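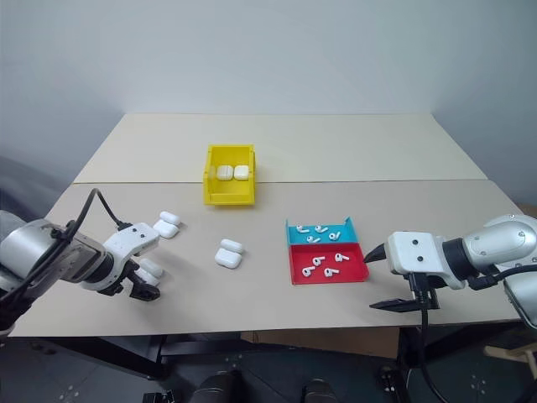

Irén Gál wrote in after my last post to ask why anyone would bother labelling failed attempts at all, when you could bin them and just record more good ones. Fair question, and I used to do exactly that! I've changed my mind though, so let me walk you through how I now prepare a two-arm sorting set before training.

My task is earbuds and charging cases: cases go in the yellow bin, earbuds go in the blue and red tray. It sounds easy until you try it with two grippers (small, shiny, white, and they roll).

Step 1. Record everything, including the muddles. For the Jakab set I kept 271 runs, and plenty of them had a dropped earbud or a case nudged sideways. Don't stop the recording when it goes wrong. Carry on, pick the thing up again and finish.

Step 2. Cut each run into short pieces. I use one piece per object moved, starting when the arm sets off and ending when the gripper has opened and backed away. If both arms are busy at once, make two pieces that overlap. My script grumbled about this for ages until I gave each arm its own track.

Step 3. Tag every piece as clean, fumble or rescue. A fumble is the slip itself and a rescue is the bit where you put it right. Be strict here! I was far too kind to myself the first time round and had to redo the lot.

Step 4. Train on clean and rescue pieces, and leave the fumbles out. The rescues are what I was throwing away before, and they're the only place the model gets to see a case lying at a daft angle after a bad grab.

Step 5. Test with the objects shuffled. I do 20 tries per model, with the cases sometimes overlapping and sometimes spread out, and I write down which arm went first.

With the rescues left in, my model tried again after a missed grab far more often. It still struggles with overlapping cases, and I'm not sure tagging will fix that. Miklós Bodnár reckons I need a slower approach for the last bit of the reach, so I'm trying that on the Randberg set next.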